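Geum council backs lever handle rule for rental homes

Landlords in Geum will have to replace round door knobs with lever handles in rental apartments when a tenant over 65 or a tenant with a disability asks for it, under a measure the town council passed by a vote of 7 to 6.

The rule takes effect in September and covers entrance doors, bathrooms and bedrooms. Closets and storage rooms are left out. A landlord who gets a written request will have 60 days to do the work and may not charge the tenant for parts or labor.

Town records list 2,077 rental apartments in Geum. A survey by the housing office last winter found that 491 of them still had round knobs on at least one door that would fall under the rule. Most are in the older blocks along Mill Street and behind the bus station, built before the town adopted its current building code.

Council member Griet Van Acker, who wrote the measure, said she began working on it after hearing from tenants with arthritis who had trouble getting out of their own bathrooms.

"People were leaving doors open all day or tying dish towels around the knob," Van Acker said during the debate. "It's a small repair and it should have been dealt with years ago."

Lever handles can be worked with an elbow, a forearm or a closed fist. A round knob has to be gripped and turned, which is hard for people with weak or painful hands. New apartment buildings in the town have been required to use levers for more than a decade, but the requirement did not reach back to buildings already standing.

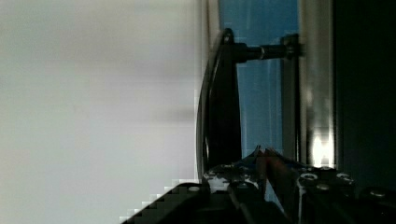 Opponents on the council said they supported the aim but objected to putting the full cost on owners. Mircea Bucur, who voted against the measure, had proposed a town grant that would have paid half the bill for landlords with fewer than 10 apartments. His amendment failed by the same one-vote margin.

"A big company will hardly notice this," Bucur said. "A retired couple with a two-family house on Mill Street will notice it."

The housing office put the usual cost of a new handle at $35 to $60 a door, including labor. The price goes up where the old knob was fitted in an unusually large hole or where the latch inside the door also has to be changed. Fire doors in shared hallways need rated hardware and are covered by a separate section, which gives owners six months in place of 60 days.

Hicham El Ouafi, who owns 14 apartments in two buildings near the station, told the council he had already changed the handles in one of them. He said the work went faster than he expected in most units, but that several doors had been painted so many times that the old plates had to be cut loose.

"I don't mind doing it," he said. "I'd like to do a whole building at once and not get a letter every three weeks for one door."

The final text allows that. An owner who files a plan to convert an entire building will have until the end of the following year to finish, as long as any tenant who has made a request is served first.

Tenants who rent rooms in a home where the owner also lives are not covered. Styliani Theodorakopoulos, who spoke for a tenants' group, asked the council to drop that exception, saying that many older renters in Geum live in such rooms. Van Acker said she would look at the question again next year but did not have the votes to change it now.

Complaints will go to the housing office, which can fine an owner $50 a week for each door left undone after the deadline. Fines can be waived if the owner shows that parts were on order. Owners of buildings on the town's historic list may keep original knobs on street-facing doors but must follow the rule inside.

Request forms will be available at the housing office counter and at the public library. Myfanwy Sayce, the town's housing officer, said tenants do not need a doctor's note if they are over 65. Tenants applying because of a disability can use any benefit letter or parking permit they already hold.

The council put off a second item on the same agenda, covering grab bars in shared bathrooms, until its next meeting.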